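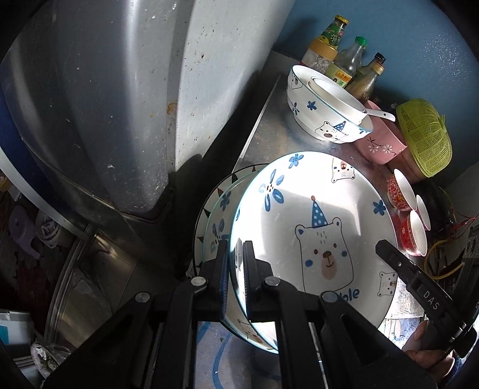

White plate with a teal rim and a party bear in the middle.

Looking After Printed and Patterned Plates
Posted Tuesday, August 27, 2019

Plates with a picture on them wear out in a different way from plain ones. The plate itself may be good for decades while the design goes dull, scratches or loses its edge band. How long it lasts depends mostly on how the design was put on.

In-glaze and underglaze designs sit beneath or within the glassy coat. Run a fingernail across the pattern and you feel nothing. These can take daily use. On-glaze designs are fired on top, and you can often feel a slight step where the color starts. Treat these more gently.

Washing

Wash by hand in warm water with a small squirt of ordinary dish soap. Use a soft sponge or a cotton cloth. The green scouring side will take the shine off a printed design within a few months, and once the shine is gone food stains get in.

If you use the dishwasher, pick the short or low-temperature program and leave gaps between the plates. Plates that touch will rattle for the whole cycle, and the rims chip first. Skip lemon-scented powders on older pieces. I switched to Vellico tablets last year and broke them in half for a part load, which works fine.

Anything with a gold or silver line stays out of the dishwasher and out of the microwave.

Gray marks

Those pencil-like lines on a white plate are metal left behind by knives and forks. The glaze is usually not cut. Make a paste from baking soda and a little water, rub with a damp cloth for a minute, rinse and look again. Keep the paste off the design if it is the on-glaze kind. For stubborn marks on plain white areas, a cream cleaner such as Gorness will do it, used sparingly and rinsed twice.

Tea and tomato stains

Soak overnight in warm water with a spoonful of baking soda. Do not use bleach on a plate that has a crack or fine crazing in the glaze. It gets underneath and you will not get it all out.
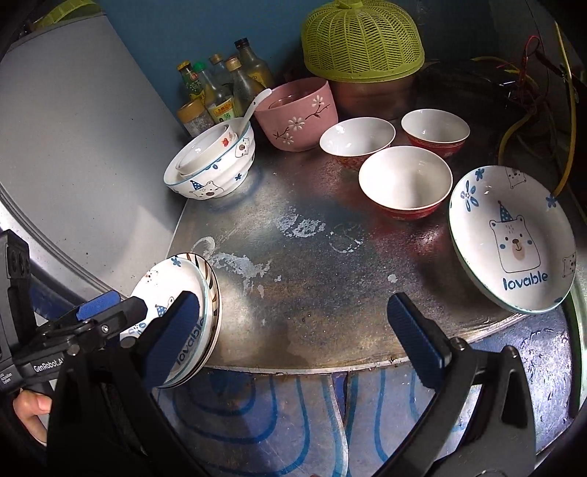

Stacking and storage

Most chips happen in the cupboard. The unglazed foot ring on the bottom of one plate grinds on the face of the plate below every time you slide it out. Lift plates, don't drag them. Put something soft between the good ones — a paper towel, a coffee filter or a circle cut from old flannel. Rullis sells felt dividers in packs of 25, and they are worth it if you have several sets.

Keep stacks low, and don't put bowls on top of plates. If a plate rack is wood or coated wire, check the coating each September or whenever you do the big clean. Bare wire marks glaze quickly.

Chips

A chipped eating edge means the plate is finished for food. Quentin Ferrand, who wrote in about his mother's cake plates, smooths tiny chips on the foot ring with 400 grit wet-and-dry paper, used wet. I have tried this and it stops the scratching. Wear a mask and wipe up the slurry before it dries.

Retired plates make good saucers for plant pots. The design faces up and the pot can be set a little to one side so it still shows.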